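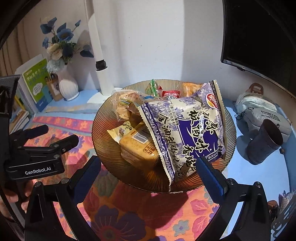 Snack plate setup, seen from the gripper camera.

Sep 20, 2022
Task: snack tidying on the desk, hand-held gripper, one person demonstrating.

Total demos on this task is now 1,116, counting the ones from April. I kept 31 from today. Threw out 7, reasons further down.

Setup as written in the Sirna task sheet: flowered cloth over the blue desk, lamp and vase at the back, books on the left, monitor left off. The sheet asks for household clutter behind the work area and says not to clear it between demos. I left the book stack and the lamp where they were all day.

The ribbed glass plate is harder than I expected. The rim catches light and the snacks sit on top of each other, so there is no clean first pick. The big purple bag (椒鸡味) is the worst of them. It stands up diagonally in front of most of the plate, and the policy trained on the April data goes for the middle of any large bag, where there is nothing firm to pinch. I want demos that show the top seam being taken instead. Approach from above, tilt the wrist until the pads are parallel to the seam, close slowly, pause, lift. The pause matters for segmentation. Idedon's script cuts episodes on gripper width and it needs a flat stretch to find the grasp.

The wrapped bread slice is easier if you take it by the loose plastic. Squeezing the bread itself works too, but the width reading keeps drifting while the bread gives and the script then marks two grasps. I did both kinds and labeled them separately. Bread roll in the clear bag, same problem, same labels.

Small packets along the back rim: reach over, do not go around. When I went around the side, the left finger hid the packet for most of the approach and the clip is no use for training.
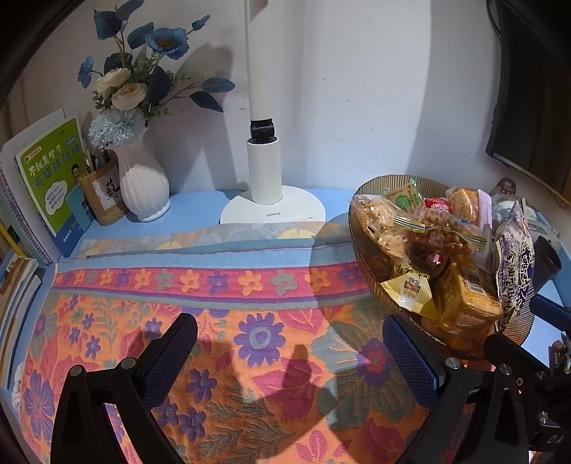

Notebook 7, p. 31

Basket version. Snacks in the round woven basket on the right side of the desk, middle of the cloth left clear as the drop area. The motion is pick from the basket, swing left, set down on the orange part of the cloth, open wide, back off. Keep the set-down short of the pink border so the drop point stays well inside the view.

Notes from doing it:

– With the basket that far to the right it sits right beside the gripper body. You have to start farther left than feels natural and turn the wrist in. Two of the throwaways were me bumping the basket.
– The gripper shadow lands on the cloth between the fingers. I thought about moving the light, then left it. Magaña wants shadows in the set, and the cloth pattern is busy enough that tracking needs checking with them anyway.
– Blue mesh pads held the thin wrappers fine. Wipe them at the start of a session.
– Open all the way before backing off. Three throwaways were half-open releases where the packet came back up with me.
– The other two were tracking loss, both on a fast swing. Slow down over the plain part of the desk.

Speed in general: I am still too fast. Watching the clips back, my hand takes the bag and is gone before the width signal settles. The remote-control demos done on the Nedmont arm are slow and jerky but the grasps are very clear in them. The hand-held ones look smoother and cover more positions. I would mix them, with the remote ones used mostly for the big bag.

Open questions
Do we count a regrasp as one episode or two? Sheet does not say. I kept it as one and put an R in the label.
Does the drop need a fixed orientation? I let the bags fall flat however they wanted.

Next session: basket moved to the left of the cloth, same snacks, then the plate again with the purple bag lying down. Charge both batteries first. Calibration file for today is in the shared folder under plate_basket, use that one and delete the older copy.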